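Steltska two-arm bench package: a buyer's review

We bought the Steltska bench package for our parts-sorting station at Skindwood, where we rebuild and repack brake hardware. The quote was signed in November and the second invoice was paid three months later. I'm reviewing it as the person who had to get it through the budget, so there is more here on money and planning than on motion specs.

The package is two arms with bases, two parallel-jaw grippers, the controller and a seat for the teaching software. The table is not included. Neither are trays, matting or anything to hold the parts. I had assumed the table was part of it because it shows up in the brochure drawings. It's a separate line at $1,885, and the lead time was longer than for the arms. If you already own a stiff table, measure it before you order. The bases want to sit close to the back edge, and you need room behind for the plugs.

The first surprise was fingers. The standard set is short, and we were reaching down into trays with raised sides. Long fingers for both grippers came to $1,431. They work well on flat, heavy parts like brake pads. Order them with the arms, as the second shipment cost us another freight charge.

The second was cable management. The kit comes with a few straps per arm and that's it. We have had no snags, but the loops swing more than I'd like when the wrist turns all the way over, and a proper dress pack from Toltier was $593 for the pair. I have put it in next year's budget.

Trays and matting cost next to nothing. We use shallow plastic trays in two colors, one on each side, and brown paper over the tabletop. The paper gets replaced when it tears.

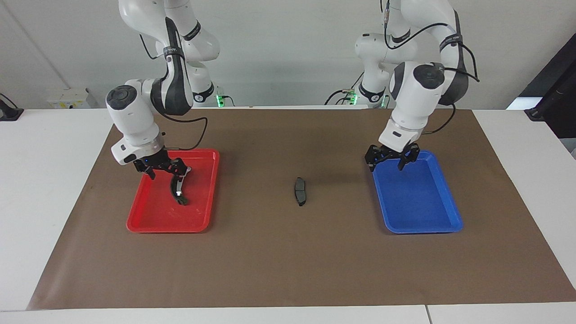 Do you need to buy both arms at once?
Buy both if parts have to go to two sides of the bench. A single arm can be ordered first and the second added later, but you pay for installation twice and the controller has to be the two-arm version from the start.

Setup took two of us most of a week, including the afternoon we lost to a wrong power cord. The manual is clear on mounting and thin on everything after that. Phone support was good. Tuva Eklund, our line lead, had never taught a robot anything and had a basic pick and place working on her second day. Getting it reliable with a pad standing on edge took a lot longer - plan for that in labor hours, even if your finance people don't want to see it.

For a budget, I'd take the package price and add 15 percent for the things listed here, then add training time separately. I would also ask for the software renewal price in writing. Ours was not on the first quote.

Would I buy it again? Yes, with the long fingers and with the table ordered first. For a shop with one kind of part and steady volume, a simple feeder is cheaper and faster. We change parts often, so the arms made sense.

Posted 8/30/22

Comments (3)

gearbox_dan
Did you look at the Isah arms? We got a lower quote from them but the grippers were extra.

Reply from author
We did. Once grippers were added the two quotes were close, and Isah couldn't give us a delivery date.

millroad
Thanks for the note on the table. I just checked my quote and it isn't on there either.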